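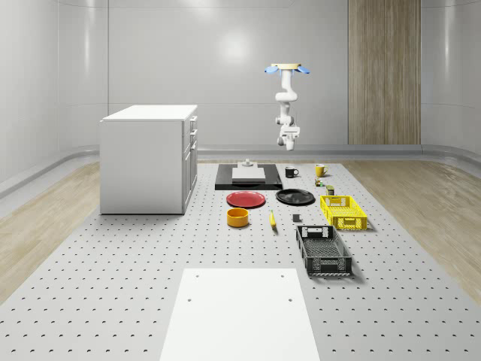
Home & Households | Working papers
7 min read

4. Mugs, and who washes them

4.1 Setting

Most of the shared kitchen data comes from Pluscombe, an office block let floor by floor, with one kitchen per floor and no cleaner after lunch. We sent a paper form to every desk. 86 went out, 61 came back, mostly filled in. Two were blank apart from a coffee ring and were left out of what follows, so the tables use the rest.

The form asked three things. Do you keep your own mug. Where does it live. Who washed it last. The third question caused the most trouble, several people wrote "me" and then crossed it out.

4.2 Own mugs and common mugs

Earlier work at Skondora treated the office mug as one kind of thing. We split them. An own mug is one that colleagues would name a person for if asked; a common mug is anything else in the cupboard. Colour matters a good deal here. Plain dark mugs drift into common use within weeks, even when somebody brought them from home – bright ones mostly don't. Figure 2 has one of each sort of colour.
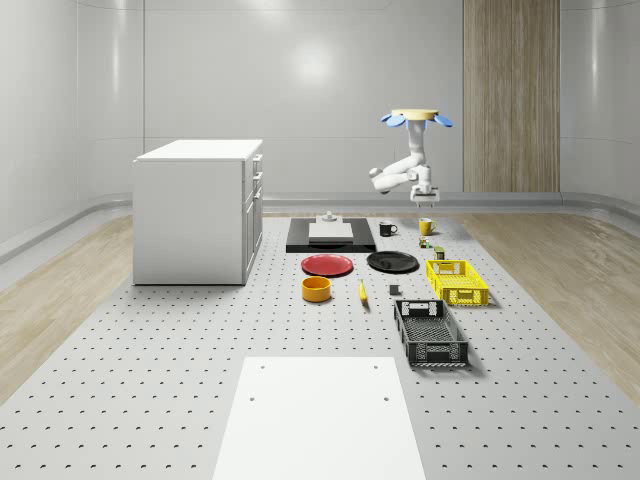
Figure 2. A black mug and, farther right, a yellow mug.

On the forms, people with a bright mug were more likely to say that they wash it themselves. They were also more likley to complain. A typical remark: "someone had soup in it". People using common mugs complained about the cupboard, the sponge, the smell of the sponge, but hardly ever about a mug.

4.3 The sink rule

Every floor had a rule about the sink, usually on paper, usually taped at eye height. Wording varied. Tone got sharper higher up the building, no idea why. The Huttunen measure of shared chores would predict less washing up left behind where the rule is strict. Not what we saw. The floor with the strictest notice had the fullest sink on Thursday afternoon, and the floor with the friendliest notice was next. Small numbers though.

4.4 Limits

One building. One month, August, when a lot of desks were empty and the milk was going off. The forms record what people say they do and we did not watch the sinks except on that one afternoon, at four. Urkora staff on the ground floor got the form late and some answered it from memory after moving out. Thier answers are kept in but marked in the tables. Handle direction in the cupboard was asked about in a first draft of the form and then dropped for space.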